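Standards & Practice

May | By Ifigeneia Bakalis

Who Holds the Glass? Notes on the Second Draft of the Pouring Guide

Pouring a glass of water is covered by very little regulation. You may do it at any hour, in any room, without training. You may do it while talking on the phone. Then somebody decides a robot should learn it by watching people, and within a year there is a draft guide with a scope section, a terms section and an annex on spouts.

The draft is now in its second version, and comments close at the end of the month. It comes out of Inora, the shared project that several of our members pay into, and it sets out good practice for recording people doing kitchen and tabletop jobs from head height, so that the recordings can be used to train machines. Pouring got its own part. If you read the first version and gave up somewhere in the definitions, I sympathize, and I can report that the definitions have been moved to the back where they can do less harm.

What prompted the rewrite was a stock of recordings at Favisano. Ivana Huenchumán's team had 4,000 pouring clips on the shelf and wanted to use them to train an arm for assisted living kitchens. When they went through them by hand, 2,000 had to be set aside. Very few of those were bad pours. People can pour. The trouble was almost entirely in the paperwork attached to them, and the paperwork is the part that people in our line of work are supposed to be good at.

Some of the labels said "pour water into glass" and left it there, with no word on what the other hand was up to. Some said "hot" or "cold" with no sign that anyone had checked. A good many used "kettle," "flask," "jug" and "pitcher" for the same vessel, depending on who was labeling and, I suspect, how close it was to lunch. Huenchumán's note to the group was short. She said the arm had learned a great deal about what labelers like to call things.

So the new draft begins with hands.

Two hands means two hands

Section 2 says that if the person holds the receiving vessel, the label must say so, and must say which hand has which job. It sounds like the sort of rule you would write to fill a page. It matters more than anything else in the document.

A glass standing on a table is a fixed target. A glass held up in the air is a moving one, and the hand holding it is doing half the work. It drifts up to meet the spout. It leans. When the stream thins out, it may ease off to one side before the pouring hand has made up its mind to stop. If your label covers only the pouring hand, then a machine trained on it will wait politely for the glass to come to it, and the glass, being glass, will stay put.
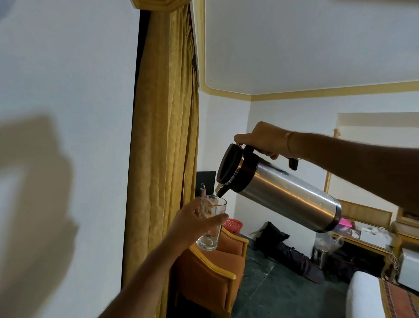

The first draft treated the free hand as optional. It had a box for it, and the box could be left blank. As anyone who has ever designed a form could have predicted, the box was left blank. Version two does away with the option. Each hand gets a line of its own, and "supporting" has been struck from the list of allowed words on the grounds that it covered everything from gripping a tumbler to leaning on a counter.

Neema Mwaipopo, who chairs the labeling group, asked for the line on handles as well. The pouring hand has to be logged by where it grips, and a handle that can be held over the top or from underneath needs to say which. There was a long argument about whether the position of the thumb should be required. It is currently "encouraged," a word that in standards work means the argument will be held again in the fall.

I lean toward requiring it. A hand wrapped around a handle has a different tipping range depending on what the thumb is doing, and the first thing our members ask when a gripper drops something is how the person in the recordings was holding it. Being told that this was encouraged will not cheer them up.

Say what you saw

Section 3 is the one that has drawn the most comments, several of them in capital letters. It says a label may record only what the recording shows, plus whatever was written down at the time by someone who was there. Everything else is marked unknown.

Take temperature. A metal vacuum flask looks the same with tea in it as it does with ice water, and looking the same is more or less what people buy it for. If someone at the session measured the contents, write the figure down. If they didn't, the label says unknown. The old practice at several firms was to put "hot" for anything that came out of a flask or kettle, and I would like to pretend that ours was never one of them.

The same goes for contents. "Clear liquid" is an acceptable label. "Water" is acceptable if the session sheet says water. A white powder or granules at the bottom of a glass is "white granules" until a sheet says otherwise. Soledad Bustos at Wallner, who has read more session sheets than is healthy, put it in her comment this way: a labeler who writes "sugar" has tasted it or is guessing, and she would like to know which, for two separate reasons.
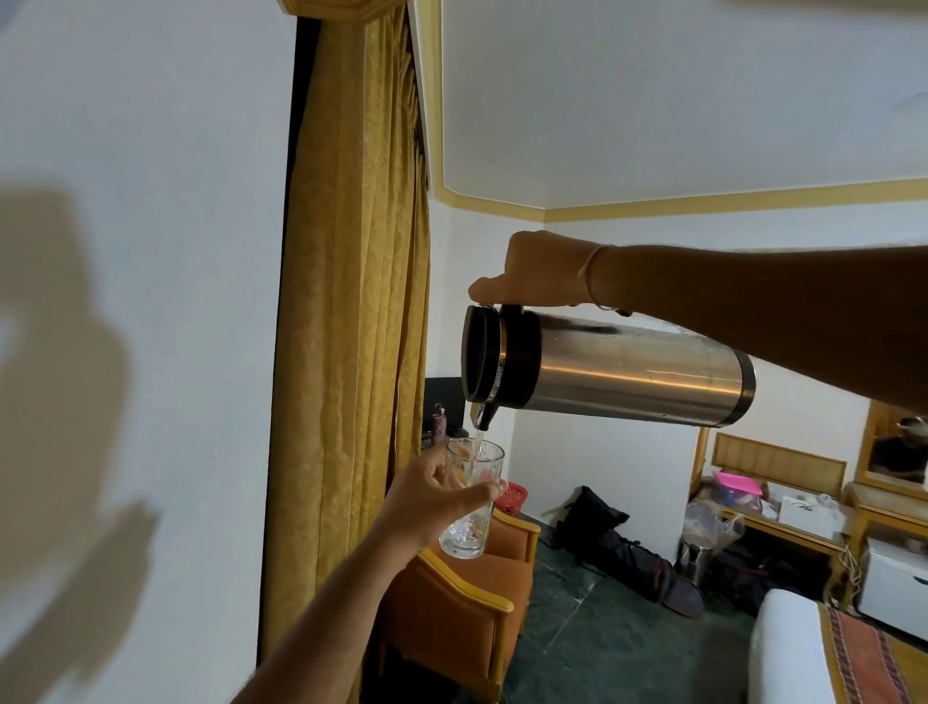
Then there is the fill level. The draft asks for it at the start and at the end of each clip, in bands, with no decimals. The first version wanted percentages, and the labelers duly supplied them, and when two people labeled the same clip the percentages had nothing to do with each other. Bands are cruder. They also have the merit that two people in adjacent chairs will pick the same one. Patterned and cut glass gets its own note, as a texture on the side can hide the water line entirely, and in those cases the labeler is allowed to write "level not readable" without being made to feel bad about it.

Some members have complained that all these unknowns will make the recordings look thin. They will. The recordings were already thin in those places, and we had been painting over it. A machine that has been told "unknown" can at least be taught to be careful, while one that has been told "cold" by an optimist will hand somebody a scald.

Leave the room alone, mostly

I expected to dislike Section 4, on rooms, and I came around to it on the second reading. The first draft wanted sessions held against plain backgrounds, with clear floors and even light. Version two drops nearly all of that. Homes and rented rooms have bags on the floor and curtains somebody else chose. They have shadows, too, and a person working near a pale wall will throw one that moves whenever they do. Gisela Insaurralde's group at Villton argued that a system trained in tidy rooms becomes a system for tidy rooms, and there are very few customers in that market.

The exceptions are narrow and I think sensible. Mirrors have to be noted on the session sheet, and the recording checked for faces before it goes anywhere. Mail, pill bottles, screens and anything with a name on it should be turned or moved before the start. Bags may stay where they are, provided they are out of the walking path. Mains leads may not cross it. If a kettle is used, the base and its cord are to be logged whether or not they come into view, so the next person knows where the vessel was filled or heated and how far it was carried.

There is also a paragraph on consent, and it has improved. The person doing the pouring signs for their hands and voice. The person whose room it is signs for the room. In the first draft these were assumed to be the same person, which tells you something about who wrote the first draft. (I was in the room at the time, and I didn't spot it either.)

The spacing rule

Section 5 deals with surfaces, and it is short enough to give nearly whole. When the glass is set down, record what it is set on. A tray counts as a surface of its own, and so does whatever lies under the tray. A glass tabletop is to be flagged, as depth sensors have opinions about glass and few of them are useful. If the tray sits at an angle to the table, leave it at an angle. Don't straighten things between takes. People who straighten things between takes are, I am told, the single largest source of suspiciously perfect recordings.

The gap between spout and rim is logged as "touching," "near" or "far," judged at the moment the pour begins. The draft once had a diagram for this. The diagram had arrows, the arrows had letters, and the letters were explained in a footnote to a different diagram. It has been removed, and I don't believe anyone has asked for it back.

One hand still has to be accounted for even when the glass is standing on something. A person will often steady a glass on a tray while bringing the kettle in from the other side, and the labelers had been dropping that hand from the record on the theory that the tray was doing the job. Section 2 applies here in full. The authors have put in a cross-reference to say so, and then a second one a paragraph later, having met the readers.
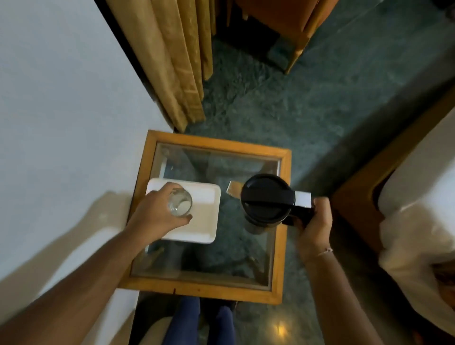 What we're asking members to do

Read Sections 2 and 3 before anything else. If you only have time for one comment, make it about thumb position, where the vote is close and the people against it are better organized.

If you hold older recordings, don't relabel the lot. Pull a small batch, run it against the new hand and contents rules, and see how much has to be changed to unknown. Send us the result even if it is embarrassing. Favisano sent theirs, and the rewrite would have been a good deal vaguer without it.

Labeling contractors should get the vessel list in the annex right away, ahead of the final text. It is unlikely to change. "Flask," "kettle," "jug" and "bottle" each have a one-line meaning, and "pitcher" has been merged into "jug" after what I can only describe as a spirited Saturday call. Please don't reopen it.

Comments go to Neema Mwaipopo's group through the usual form. The form has a box for which section you are commenting on, and it can no longer be left blank.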